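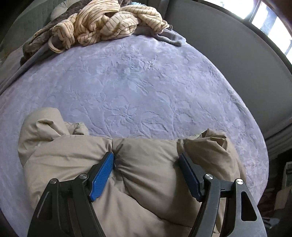
Sandari hand-held gripper: two months in

Home | Reviews | Grippers | Forum | Contact

Print this page | E-mail this page

We bought 2 of these from Sondbridge in March for recording household jobs, mostly bedding and clothes. The order came in 7 boxes, and the manual was in the last one.

The blue pads are the best part. Their fine texture bites into slick nylon, and a puffy, down-filled item bunches up between the two fingers. The cut-outs in the fingers keep the front end light. On a plush blanket I had to squeeze harder than I liked.

The trigger is stiff. After an hour my hand was sore, and one tester gave up before noon. Two round screws show on each finger, and ours needed tightening early on. Check them before a long session.

We logged 3,884 grasps and wore out one pair of pads. Spares come from the Mujić warehouse on Stomska and took a week to reach us. They peel off cleanly.

Good for soft goods. For cups and cutlery I would look at something with narrower tips.

Back to top | Print | E-mail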